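Term project report, group 11: Planner and perception code for desktop PC disassembly
Rattana Sriwong and lab partners. Supervised under the Nanthorpe automation course.

3. What we built

The idea was to write the software side only. Arms, grippers and the cell were already there, so we got to skip the mechanical stuff and spend October on code. Three nodes: detector, task planner (we named it Tsikata), and the motion layer which is mostly Janadis with our own config on top. Parts come out of the tower and get a slot in the gray tray — processor, memory, drive, card. The planner has to know which slot is taken.

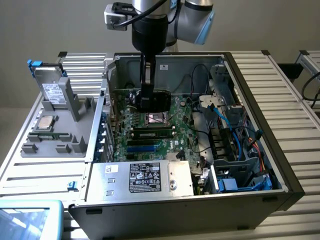 Page 14

Socket approach was the hardest bit. The gripper has to stop over the socket and wait for the detector to say empty or full. First version just trusted the planner state, bad idea, because after a crash the state file was old and the arm went for a CPU already sitting in the tray. Now we re-check before every descent. Costs some 40 ms per check, fine.

Detector was trained on 177 labeled crops. Not enough. Green memory on a green board is a pain, it kept merging the stick with the board untill we added an edge channel. Black stick was no trouble.

3.2 Tray bookkeeping

Each slot is a row in a table: part type, pose, flag. Flag gets set only after the gripper opens and the wrist has backed off. We had it the other way round until Friday and got phantom parts. 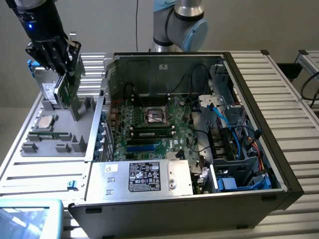 Cards are held vertical over the tray, so the pose estimate from the top is basically a thin line. We use the last good pose from the board and add the gripper offset. Works ok if the grip didnt slip. No slip check yet, see todo.

Two arms in one cell means a lock on the space over the case. Ours is dumb — one arm in, other one waits. Dullton's scheduler would let them share but we ran out of time to port it.

Todo:
- slip check after grasp
- timeout on the lock (it hung twice)
- retrain with more memory crops
- clean up the launch files, sorry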